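Plarow Open Day

The Plarow open day is a public demonstration of automated drive replacement held each January by Fahy at its Palska workshop. The main item is a gripper working on 3.5-inch hard disk drives in computer cases with tool-less bays.
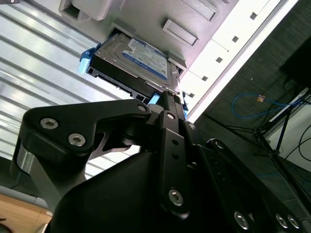

Prornetden objected in a written comment that a drive should be powered down before any gripper touches it, and asked that the program sheet say so. The sheet was changed for the next session.

Each session lasts 30 minutes and admits 19 visitors. The task is split into three stages: grasp, alignment and travel along the bay rails. Drives are handled in their caddies.
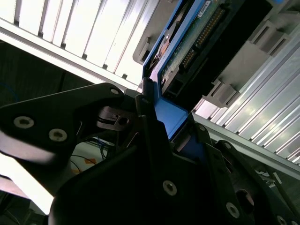 Force limits are set separately for each stage, with the lowest value used during alignment. Fahy logged 389 handling attempts over 13 sessions and keeps the records at Palska.

Related articles
Drive caddy
Hot swapping
Parallel gripper

Print this page | E-mail this page

This site uses cookies. By continuing to browse you accept their use.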